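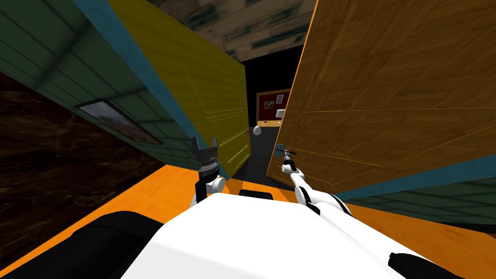
Couloir étroit, portes des deux côtés : image de synthèse.

Plaidoyer pour la lettre sans importance

Rubrique : Autographes et vieux papiers | Humeurs

J'ai acheté en novembre, chez Prernik, un lot de 29 lettres dont personne ne voulait, et je n'ai pas passé d'aussi bonnes soirées depuis longtemps ! Pas une signature célèbre là-dedans. Un notaire de province qui réclame une clef, une tante qui s'inquiète d'un rhume, un certain Nodudon (le nom revient quatre fois, toujours avec un paraphe splendide, tout en boucles) qui remercie pour un envoi de poires et demande qu'on lui renvoie le panier.

On me dira que le marché a raison, que la rareté se paie et que le panier de M. Nodudon ne changera pas l'histoire de France. D'accord. Mais je trouve que nos catalogues décrivent de plus en plus les signatures et de moins en moins les lettres. « L.A.S., 2 pp. in-8, pliures, petite déchirure sans manque » : très bien, et que raconte-t-elle ? Souvent il faut acheter pour le savoir. Le catalogue Yao, lui, donne trois lignes de texte pour chaque pièce, même les plus modestes, et je le lis de bout en bout, au lit, comme un roman.

Une lettre ordinaire garde tout ce que la grande correspondance efface : les fautes, le papier retourné pour finir dans la marge, le post-scriptum qui contient la seule vraie nouvelle. Chez ma tante au rhume, deux pages de météo, puis, coincé sous la signature : « Louise est partie mardi, sans ses malles. » Qui est Louise ? J'y pense encore en faisant mes courses !

Rawan Masri, avec qui j'échange des doubles depuis des années, me reproche de manquer de méthode. Elle classe par expéditeur, moi par ville, et nous nous disputons avec beaucoup de plaisir sur les enveloppes (elle les sépare, je m'y refuse absolument, le cachet fait partie de la phrase). Sur un point nous sommes d'accord : démembrer une correspondance familiale pour en vendre à part la seule pièce signée d'un ministre, c'est un petit massacre. Les autres feuillets finissent à Wostville, dans les bacs à un prix dérisoire, sans leur voisine qui les expliquait.

Alors, chers marchands, gardez les liasses ensemble, et citez-nous une phrase, même une seule. Et vous qui débutez, fouillez les bacs ! Prenez la lettre dont l'écriture vous plaît, lisez-la à voix haute, cherchez le village sur une carte. Quant à moi, il me reste deux feuillets du notaire à déchiffrer, et je ne sais toujours pas s'il a récupéré sa clef.

Dernière mise à jour : mercredi 15 août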